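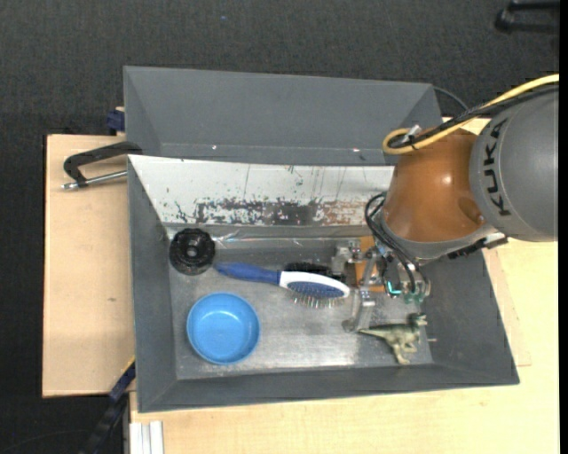 混装料箱的内壁不该再刷白漆

小件分拣行业有一个沿用多年的习惯：金属料箱出厂时把一面或几面内壁处理成白色，理由是反光好、看得清、显得干净。我的看法是，对装混杂硬质小件的料箱来说，这层白漆弊大于利，采购规范里应当把它删掉。

先说磨损的位置。料箱内壁的损坏从来不均匀，集中在贴近箱底的一条横带上。原因很直接：物件落下后先滑到斜壁与箱底的交线，再被后来的物件推挤，棱角和硬边反复刮擦同一高度。照片里的后壁就是典型状态，下部一长条漆面已经剥落，露出深灰和黑色的碎片，靠右带有红褐色痕迹，上方白漆上散布着细竖划痕和小黑点。同一只箱子的裸金属箱底也有擦痕，但擦痕只是擦痕，不掉屑，不起皮，不影响使用。

漆面一旦开始剥落，后果有三类，轻重不等。最轻的是外观。其次是漆屑混入物件，梳子、刷子一类带毛的东西尤其麻烦，碎屑卡在毛根之间，抖不掉，只能用镊子挑。最重的是边缘翘起后继续扩大，剥落面每扩一分，挂住软质物件的机会就多一分。

常见的补救办法是在墙脚贴一条透明胶带。我不赞成。胶带在折角处很难贴平，起皱之后反光杂乱，边缘又积灰，撕下来时往往连带扯下一片漆。它解决的是“今天不再掉屑”，代价由下一次检修承担。

支持白漆的人通常提出对比度的问题：深色物件放在灰箱里不容易辨认。这个理由部分成立。黑色的圆件、黑色的带毛物件，在灰底上确实不如在白底上醒目。但浅色物件的情况正好相反，浅蓝色的碗、白色刷头，在灰底上轮廓清楚，换成白底反而要费眼。橄榄绿与棕褐相间的恐龙玩具在两种底色上差别不大。混装箱的特点就是颜色不可预知，为其中一类颜色优化背景，没有多少道理。何况物件绝大多数时间躺在箱底，背景是箱底而不是侧壁，给侧壁刷白，对辨认的帮助本来就有限。

再说清洗。裸金属内壁可以用硬毛刷和碱性清洗剂，漆面不行。我们在 Dinville 的库房统一管理 71 只料箱，白壁和裸壁混用，结果清洗只能按要求最低的那一类执行，裸壁箱子的优势等于作废。去年的台账里，单是补漆一项就记了 1,957 元，不含停用期间调箱的工时。这个数目不大，但它每年都会出现，而裸壁箱子对应的栏目是空的。

Proltudgate 的选型手册把白色内壁列为“推荐配置”，Jakubowski 的报价单则默认勾选，不需要的客户得自己去掉。两家的做法都可以理解，毕竟新箱子摆在样品间里，白壁确实好看。Nillex 的做法更合理一些：默认裸金属，需要浅色背景的客户另购可拆衬板，用旧了整块更换。衬板会占去一点容积，折角处也要留缝，小零件可能卡进去，这是它的缺点，但缝隙可以清理，剥落的漆没有办法恢复原状。

有人会问，换成更耐磨的涂层行不行。行，只是价格不对。我拿到的最低报价是整批 3,320 元，前提是由我方自行脱漆，而且供应商只对平面部分提供保证，折角不在范围内。磨损恰恰从折角开始，这样的保证没有意义。

我的建议很具体。新购的混装料箱一律不做白色内壁；现有白壁箱子，下部剥落长度超过壁长三分之一的，送去整壁脱漆，不再局部修补；剥落较轻的，改装毛巾、布料之类的软质物件，继续用到下次检修。胶带从耗材清单里撤掉。倾斜侧壁保留不动，它让物件向中间集中，这个设计没有问题，出问题的只是上面那层漆。

脱漆之后的内壁颜色会深浅不一，留有旧漆的影子，验收时不应以此为由退回。验收只看两项：手摸无翘边，白布擦拭无碎屑。

2019年4月30日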